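Stevero Tabletop Set: data card and recording rules

Version 3, October 30, 2018
Maintained by the Flustance manipulation group

Summary

The set holds 941 episodes of one small arm working with a cube and an open tray on a tabletop. 529 episodes are placements into the tray, and the rest are removals from it. Each episode is one continuous recording with joint positions, gripper opening, and a fixed overhead view. This card covers what is in the set, how episodes are to be recorded, and what gets an episode rejected. Sites adding data should read all of it before the first session.

Scope

The rules apply to the bench at Flustance and to the partner bench at Dutcombe. They are written for light arms with a two-finger gripper and low payload. They do not replace the site's own machine safety assessment. Where the two disagree, the site assessment wins, and the difference is to be written in the session log.

Contents

episodes/ - one folder per episode, numbered from 0001
calib/ - joint zero offsets and view calibration, one file per session
logs/ - session logs in plain text, as typed by the operator
splits/ - train and test lists; 178 episodes are held out for test
CHANGES - corrections since version 2

Do not renumber folders. A withdrawn episode leaves a gap in the numbers, and the gap stays.

Bench setup

The tabletop must be flat, light in color, and matte. Glossy covers are not accepted. Some glare from the overhead light is tolerated as long as it does not reach the object or the tray. Clean the surface at the start of each session. Light scuffs and specks may stay; tape residue has to come off, as objects catch on it.

The tray is a shallow cardboard box with four walls and no lid. Worn walls are allowed. Replace the tray when a wall leans inward or the floor no longer lies flat, and record the change in the log. Do not fix the tray to the table. Its position is meant to vary between episodes, within reach of the gripper and clear of the base.

The object is a single cube. Use one cube per episode and keep other loose objects out of the working area.

Cables

Cable routing caused more rejected episodes in version 2 than any other fault. Check it before power is applied:

- Route power and signal lines from the base to the wrist with enough slack for the full range of motion.
- No cable may pass between the fingers or over the tray at any point in the planned motion.
- Loops near the wrist are acceptable if they stay above finger level.
- After any change of connector, move the arm by hand through its range with power off.

Start position

Park the gripper over the tray with the fingers open and hold it there until the recording has started. The fingertips stay higher than the top of the tray walls. In removal episodes the cube lies on the tray floor, away from the corners, where the fingers can reach two opposite faces of it.

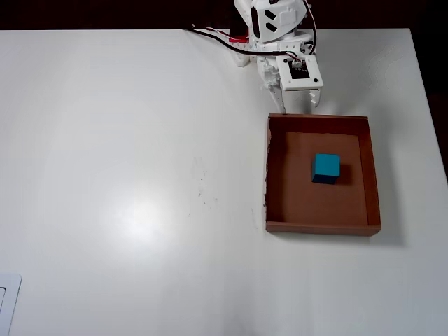
Operating rules

1. One operator per session. The operator stays within reach of the power switch while the arm is energized.
2. Hands stay out of the working area from the start of recording to the end. To reposition the cube, stop, cut motor power, then reach in.
3. Keep speed at or below the limit in the session file. The limit is set per site and is not raised during a session.
4. If the gripper pushes on the tray wall or the tabletop, stop the episode. Check the fingers for cracks at the screw holes before going on.
5. Printed parts are inspected at the start of each day. A part with a visible crack is replaced and not glued.
6. Do not edit a recording. Trimming is done by the release script only.

Acceptance

An episode is accepted when the cube is visible in the first and last second, all joint streams are complete, and no rule above was broken. Failed grasps are accepted and labeled as such - they are useful, and removing them skews the set. A second reader checks every label. Disagreements are marked "open" in the label file until the next release.

Known problems

- Dutcombe sessions recorded in May have a time offset between joint data and view. A corrected offset is in calib/, but the raw files are unchanged.
- Glare level is not labeled. Users who need it will have to measure it.
- The set has one object shape. Results on it say little about other shapes.
- Gripper opening is reported in motor units. The Jabłońska conversion table in calib/ gives millimeters but was made for the first set of fingers, and later prints differ slightly.

Reporting

Send corrections with the episode number, the file name, and the version of this card. Reports without an episode number are put aside until one is supplied. Changes to the operating rules take effect at the next version and are not applied to episodes already released.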